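# Wanted: someone who likes putting things in boxes (part-time, Dulcombe)

I run a small kitchen and cupboard sorting business with my friend Fiorella Farina, and we've got to the point where two of us can't get round everybody any more. So we're looking for a third pair of hands!
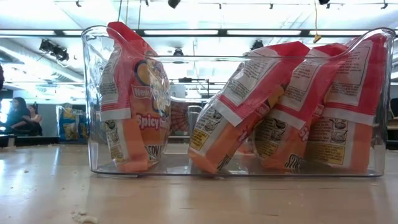 *Spicy noodles in a clear bin, four packets.*

We're called Mevero, and we go into people's homes and sort out the places where food lives. Larders, corner cupboards, the deep drawer under the oven, the shelf over the fridge that you need a chair for. We take everything out, look at the dates, ask a lot of questions about who eats what, and put it all back so that the people who live there can find it. Most jobs take a morning. A big larder can take the whole day (and one farmhouse near Dulwood took us 3 visits, but that was mainly jam).

**What you'd be doing**

You'd start by coming along with me or Fiorella. We always begin with the packets, by which I mean anything floppy that won't stand up by itself - noodles, rice pouches, sauce mixes, half bags of lentils with a peg on. Tins look after themselves. Packets slide about, fall down the back and get bought again, and we find more forgotten food among the packets than anywhere else in the house.

We use clear bins a lot. People can see what they've got left before they go shopping, and a bin pulls out like a drawer, so nobody has to reach over the top of the vinegar. We like packets tipped so you can flick through them, and we're quite fussy about not cramming a bin full. If you have to tug to get one out, there are too many in there.

After that it's baking things, then tins and jars, then whatever is left, and there's always something left. You'd also be:

- wiping shelves and washing out bins (a fair bit of this, I won't pretend otherwise)
- measuring cupboards and writing the sizes down so that somebody else can read them
- carrying boxes in from the van and back out again
- writing labels, if your handwriting is up to it - mine isn't, so Fiorella does them all at the moment
- taking unopened, in-date food the customer doesn't want to the collection point at the Greco hall

**Who we're after**

You don't need to have done this before. Fiorella came from a shoe shop and I used to do school dinners. What matters to us is that you can be in a stranger's kitchen without making them feel bad about it. People apologise to us all day long. They've got 3 open bags of icing sugar and they're mortified, and you need to be the sort of person who says "oh, lovely, let's tip them together" and gets on with it.

You'll need to be happy on a step stool and able to lift a box of tins. Being able to drive would be a big help but we can work round it, as the van picks up in the middle of Dulcombe anyway. If you have a food allergy please tell us early on, as we do handle nuts, flour and all sorts. It won't put us off, we'd just plan your jobs a bit differently.

Please don't apply if you want to throw everything away. We had a trial day with somebody very keen who had a bin bag out before the kettle had boiled, and it upset the customer. Things only leave the house when the person who bought them says so.

**Hours and so on**

It's 3 mornings a week to start with, in term time and out of it, and we can be flexible about which ones. December gets very busy with people clearing space before the Christmas shop, so we'd want you about for most of that. We'll talk about pay on the phone, and it goes up once you're doing jobs on your own. Travel between jobs is paid, and so is the trial morning whether you take the job or not. Aprons are provided. They're green and not very flattering.

**How to apply**

No CV please, unless you've already got one and it would make you feel better. Write us 200 words or so on the worst cupboard in your home and what you'd do with it. You can send a photo of the cupboard if you like, and please don't tidy it first! Add a line about which mornings suit you and how you'd get to us.

Drop it through the door at 66 Mill Lane, Dulcombe, marked for Tímea (that's me), by 7/6/25. We'll ring everybody back, including the people we can't take on, so do put a phone number on it. If you'd like a chat before you write anything, we're usually in and out with boxes just after lunch, so come and knock.

Tímea Kocsis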